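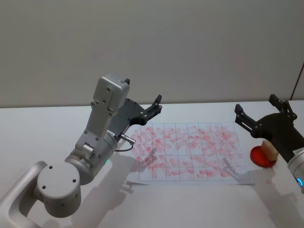 Poppy Ellwood says her canoe only ever wants to go left, and is it broken? Well, Poppy, I'd bet my sandwiches that your canoe is fine. I'd also bet that you paddle on the right side. Am I close?

I did exactly the same thing my first time out on the pond at Orham. I paddled as hard as I could, and I drew a lovely big circle and bumped into the dock I'd just left. So let's talk about why boats do that.

Imagine a shopping cart. If you stand right behind the middle of it and push, it rolls forward. Now go and push only on the right-hand end of the handle. The cart swings around to the left! Your push is off to one side, so part of it goes into moving the cart along and part of it goes into twisting it.

A canoe works the same way. When you pull your paddle back through the water, the water pushes on the paddle, and the paddle (through your arms and your seat) pushes the boat forward. But the paddle is out on the right side, so that's where the push happens. The front of the boat swings left. Paddle on the left and it swings right. 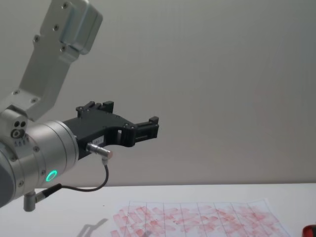 The farther out your paddle is, the more twist you get. You can try it yourself with a wide, sweeping stroke, as if you're drawing a rainbow on the water with the blade. The boat spins like anything! Then try a stroke with the paddle standing nearly straight up and down, close to the side. It still turns a bit, but much less.

Grown-ups have a word for a boat that likes to keep going straight. They say it "tracks" well. Long, thin boats usually track well and are slow to turn. Short, wide boats turn easily, and that's great on a twisty stream and a bit annoying on a big lake.
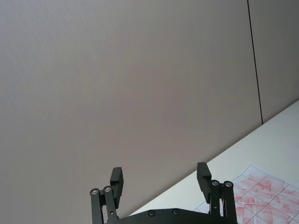

Why don't kayaks go in circles too?

A kayak paddle has a blade at each end, so you dip right, then left, then right again. Each stroke turns the boat a little, and the next one turns it back. If you watch the front of a kayak closely, you'll see it wiggle from side to side as it goes along.

Some kayaks also have a small fin under the back end, called a skeg. It's like the feathers on an arrow. When the back of the boat tries to slide sideways, the fin has to shove a lot of water out of the way, so the boat tends to stay pointed where it was going.

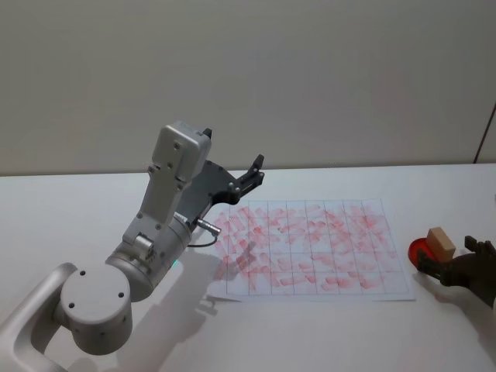 By Tia Catterall
Paddling for Beginners

Now, back to Poppy's canoe, which has one paddle with one blade and (I think) no skeg. You have a few choices.

You can swap sides every few strokes. It works, but you'll drip water all over your knees. I always do.

You can bring a friend. One of you paddles on the left and one on the right, and the two twists mostly cancel out. The person in back still has a bit more say over where you go, so pick that person carefully – my cousin steered us into a bush.

Or you can learn the J-stroke. Pull the paddle back as usual, and when it's behind you, turn your top thumb down and push the blade gently away from the boat. If you're paddling on the left, the blade draws a letter J in the water. That last little push nudges the front of the boat back toward your paddle side. It feels very odd at first, and mine looked more like a squashed S for weeks.

You can try some of this at home in the bathtub. Float a plastic tub and push it along with one finger, first in the middle of the back edge and then at the corner. See which push makes it spin.

When you try it in a real boat, wear your life jacket and take a grown-up along, and start somewhere calm with plenty of room for circles.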